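濃い色のテーブルを拭き跡なしに保ち、丸い器を気持ちよく並べる手順

暮らしのメモ／書いた人:Brayden Beaudoin

9月に入って窓からの光が少し低くなると、わが家ではテーブルの拭き跡が急に目につくようになります。夏のあいだは気にもしていなかったのに、夕方4時ごろ、台所から振り返ったときに天板いっぱいの筋が見えてしまって、ああ、またこの季節が来たなあと思うわけです。

うちのテーブルは濃いチャコール色です。選んだときは「暗い色なら汚れが目立たないだろう」と思っていました。コーヒーのしみはたしかに目立ちません。そのかわり、ほこりと水の跡と指の脂がとてもよく見えます。白いテーブルを使っていたころは気にしなかったものばかりで、最初の一か月はずいぶん戸惑いました。同じような色の天板をお使いの方から、拭き方と、その上に器をどう置いているかを教えてほしいというお便りを続けていただいたので、いつもの手順を順番に書いてみます。長くなりますから、お茶でも淹れてからどうぞ。

用意するもの

・乾いたやわらかい布 1枚
・水を含ませて固く絞る布 1枚
・ぬるま湯 400ミリリットル
・台所用の中性洗剤 2滴
・大きめの丸いボウル
・ふちのある小さめの丸い入れ物

布は同じものを2枚そろえるより、色を変えておくほうが迷いません。わたしはLendsideという近所の雑貨屋さんで買った生成りと紺を使っていて、生成りが乾拭き用、紺が水拭き用です。洗濯するとどちらもくたっとして、前より使いやすくなりました。新しい布は毛羽が出ることがあるので、一度洗ってからにしてくださいね。暗い天板に白い毛羽が散らばると、拭く前より悲しい景色になります(経験済みです)。

手順1 上のものを全部どける

つい、置いたまま器のまわりだけを拭きたくなりますよね。わたしも急いでいる朝はそうしています。でも、それを続けていると器の底の形に輪が残ってきて、あとでそこだけこすることになります。週に一度でいいので、いったん全部どけてしまいましょう。隣の椅子の座面に古いタオルを敷いて、仮置き場にすると楽です。

手順2 乾いた布でほこりを集める

水拭きの前に、かならず乾拭きをします。奥から手前へ、腕をまっすぐ引くように動かします。円を描くとほこりが同じところをぐるぐる回ってしまうので、まっすぐです。端まで来たら布を裏返して、また奥から。力はほとんどいりません。

手順3 固く絞った布で拭く

ぬるま湯に洗剤を2滴落として、軽く混ぜます。もう少し入れたくなりますが、ここは我慢してください。洗剤が多いと、乾いたあとに白っぽい膜のような跡になって、もう一度はじめからやり直しになってしまいます。布はこれ以上絞れないというところまで絞って、乾拭きと同じ向きに一往復ずつ進めます。

テーブルが大きい場合は、奥行き40センチくらいの帯に分けて進めるのがおすすめです。全体を濡らしてから拭き上げようとすると、最後のほうに行き着くころには最初のほうがもう乾いています。ひと帯を濡らしたら、すぐ次の手順で仕上げて、それから隣の帯に移ります。

手順4 すぐに乾拭きで仕上げる

最初に使った布のきれいな面で、水気を追いかけるように拭き取ります。終わったら一度しゃがんで、目の高さを天板に合わせて見てみてください。立ったままではわからない筋が見つかることがあります。見つけたら、その場所に息をはあっと吹きかけて、布でひと拭き。それで消えなければ、次の週にまわしましょう。わたしはだいたい次の週にまわしています。

手順5 器を戻す

さて、ここからが楽しいところです。せっかくきれいになった天板に何を戻すか。うちでは、出しっぱなしにしてよいものは丸い器だけ、と決めています。四角い箱はテーブルの縁と平行かどうかが気になって、通るたびに直してしまうのですが、丸いものなら向きを考えなくてすみます。

まず大きいボウルを置きます。灰色で、ふちだけが白っぽい、内側がつるんとしたボウルです。暗い天板に灰色では沈んで見えそうですが、明るいふちが細い輪になって、思いのほかくっきりします。果物を入れる日もあれば、郵便物がどさっと入る日もあります。果物のときは、底にたまったくずを毎回払ってから戻すこと。

次に、少し離してピンクとオレンジの丸い入れ物を置きます。こちらは完全に色で選びました。天板も暗い、ボウルも灰色となると、どうしても静かになりすぎるので、一つだけにぎやかなものがほしかったのです。友人には派手だと笑われましたが、朝いちばんに目に入る色が明るいと、それだけで湯を沸かす気になれます。輪ゴムや飴など、行き場のない細かいものは全部ここです。

二つの間は、手のひら一枚分より広めに空けておきます。くっつけて置くと間の隙間にほこりがたまって、指も布も入りません。横一列に並べるより、どちらかを少し手前にずらすほうが、わたしには落ち着いて見えます。このあたりはお好みで、何度か動かしてみてください。

器の底も忘れずに

戻す前に、底をさっとなでて確かめてください。焼き物の底は思ったよりざらざらしていて、引きずると暗い色の面に白い筋がつきます。気になる方は小さなフェルトを貼るといいですよ。水洗いが多い器なら、貼らずに、持ち上げてから動かす癖をつけるほうが長続きします。わたしは一度、急いでいて花瓶を端まですべらせてしまい、その跡が今も窓側に残っています。

よくいただく質問から

つや出し剤は使いますか、と聞かれます。うちでは使っていません。以前、3,835円もする缶入りを買って塗ってみたところ、その晩はうっとりするほどきれいだったのですが、翌朝には指の跡だらけになっていました。天板の素材によって合う合わないもありますので、使う場合は目立たない隅で試してからにしてください。

毎日この手順をするのですか、という質問もあります。とんでもない! ふだんは夕食のあとに手順2と4だけ、つまり乾いた布でさっとなでておしまいです。

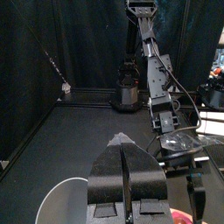 布は使い終わったらその日のうちに洗って、二枚とも広げて干しておきます。紺のほうは洗剤が残りやすいので、すすぎを一回多めに。柔軟剤は水を吸いにくくなるので入れていません。次回は椅子の脚の裏に貼ったフェルトの替え方を書くつもりです。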